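The Third Finger

The hand had been sulking since August, and Gisela Tapia had a theory about this, which was that it had met Ulises.

"It's a linkage," said Ulises Valdebenito, who had the manual open on his knees and was reading it the way other men read the menu in a restaurant they can't afford. "Page 200. Linkages, care of."

"What does it say?"

"It says to contact Pradmont."

They had contacted Pradmont. Pradmont had made the arm, sold the arm, and then sold itself to Delorme, and Delorme had a telephone line on which a very pleasant recording thanked you for your interest in bathroom fittings. Gisela had listened to it twice, the second time because she was thinking of redoing the tiles.

So it was down to the two of them, a tin of small screws and a fault log that Ulises kept in pencil so that he could improve it later. The log began 9 Feb 2018 with the words "Hand installed, all fingers excellent." The entries after that got shorter. One said only "Thumb," underlined.

The machine was called Juka. It had been called Juka on the crate, and by the time they found out that this was the name of the haulage firm everyone had got used to it. Its work was turning things over. You gave Juka a thing, it turned the thing over, and it gave it back. Sedar, the firm that paid their wages, had a great many things that wanted turning over, and believed this to be the future.

"Power's off?" said Gisela.

"Power's off."

"You said that last time."

"And last time it was nearly true."

She went and looked at the switch herself. Then she went back and looked at it again, having a husband and a fondness for her own fingers, and pulled up the stool.

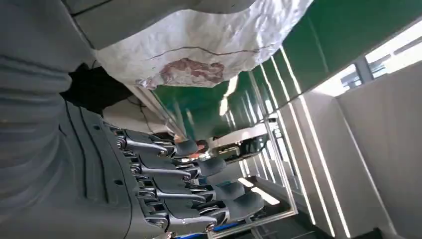 Gisela had never liked fingers, professionally speaking. Give her a gearbox, something with a lid, where the trouble stayed inside until you were ready for it. A hand kept all its secrets on the outside and was still no help. She put on her glasses and bent down to the silver hinges, and to the thin rods running along the backs of the grey fingers, and had the uncomfortable feeling of being about to ask someone's grandmother to dance. Any one of those rods could be the culprit. They all looked equally innocent, like children in a room with a broken vase.

"Wiggle the third one," said Ulises.

"You don't wiggle it. You move it gently through its range."

"And then?"

"Then you wiggle it."

She wiggled it. It gave a small click, with something of a tut in it.

"There," said Ulises, and wrote "click" in the log.

"Which pin did you use when you did the knuckle?"

He became interested in the manual again. "The right one."

"Out of which bag?"

"The bag," said Ulises, "of right ones."

She held out her palm without looking up. After a while he put the bag in it. The label said 1,028, which was the part number for the wrist. The pins for the fingers were 2,570, and these were in his jacket, where they had been keeping a packet of mints company.

Gisela said nothing for long enough that he offered her a mint.

It took seven minutes to get the old pin out and most of the afternoon to find it again after it had left the tweezers. The new one went in with a push. She put a dot of grease on it, wiped off most of the dot, and moved the finger down and up, down and up, until she was satisfied that it had stopped having opinions.

"Shall I put the power on?" said Ulises.

"Stand over there first."

"Where?"

"Further than that."

Juka woke, straightened its fingers one after another, and waited. Gisela set the test piece in front of it. The hand closed on the thing, lifted it, turned it over and set it down, and the third finger came away last and without a sound.

"All fingers excellent," Ulises murmured, writing.

"Put down about the pin."

"I've put 'pin'."

"Put whose."

He licked the pencil and thought about it. Juka, which had not been told to stop, picked up his mints and turned them over.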